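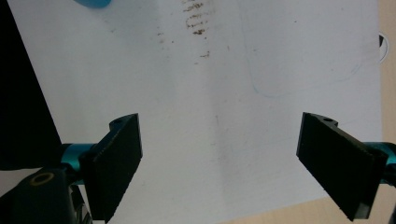
In praise of a big blank sheet of paper

I have a drawer in my kitchen that should hold tea towels. It holds paper instead. Big sheets, white, the sort you have to carry home under your arm like a surfboard, and I would give up the tea towels all over again (I more or less have – we dry up with whatever's clean).

My argument is a simple one. Every house ought to own a stack of large plain paper, and every job worth doing at a table ought to start by laying a sheet of it down. Wrapping, potting up, mending, icing, gluing, sorting the button tin, working out where the sofa might go. All of it goes better on white paper, and I'm fed up with being told that I need a mat, a tray, an app or a special board from Zemstead with little rubber feet.

I did buy one of the boards, I should say. It has a grid on it and a lip round the edge to stop beads rolling off, and the beads do indeed stop at the lip, where they're impossible to pick up. With paper you lift two sides, make a gutter down the middle and pour the whole lot back in the jar. My grandmother did that with lentils. I do it with screws, glitter and, on one bad afternoon, most of a packet of poppy seeds.

It's the whiteness that does it, I think. Drop a tiny dark screw on my table and it's gone into the grain until spring. Drop it on a white sheet and there it sits, showing off. My friend Daiane Furtado mends spectacles as a sideline and won't so much as pick up a screwdriver until the paper's down. She once came round to fix my reading glasses and used the back of my son's volcano poster, which I thought was resourceful and he thought was theft.

Now, people get very funny about paper with marks on it. I've had guests apologise for creasing a sheet! A crease does no harm at all. Nor does a speck, or a bit of a wrinkle where it was rolled up too long. If you're keeping your paper pristine you've bought a decoration, and you might as well frame it. Mine goes down for wrapping first, while it's smart, then for drawing, then for anything with glue, and it ends its days under the seed trays or torn up in the compost. Some of it has had a more varied career than I have.

Lungile Mabuza, who sits opposite me at work, disagrees with nearly all of this. She says newspaper does the same job for nothing, and she's partly right, as she usually is. I still save newspaper for shoes and paint. But newspaper comes off on your hands, and on cream wool, and on marzipan (ask me about my sister's cake). And you end up reading it. I have lost whole evenings to the racing results with a half-glued teapot going hard in front of me.

Then there's planning. I'm told you can plan a garden on a screen, and my brother-in-law has, beautifully, with 190 different plants you can drag about. He has yet to dig a hole. We did ours one March on two sheets taped together, with all of us leaning over it and arguing in felt tip. The pond moved 8 times. You can't all lean over a phone like that, or not without somebody's hair in your mouth.

The cost, before anyone writes in: a packet from Trandden, our stationer's by the station, lasts us the best part of a year, and they'll sell you single sheets if you ask nicely. Get the heavier stuff if you're wrapping corners. Store it flat if you have a drawer, or under a bed if you don't, and keep it away from the cat, who believes that any sheet laid on any surface has been put out for her.

I still haven't found anywhere to keep the tea towels.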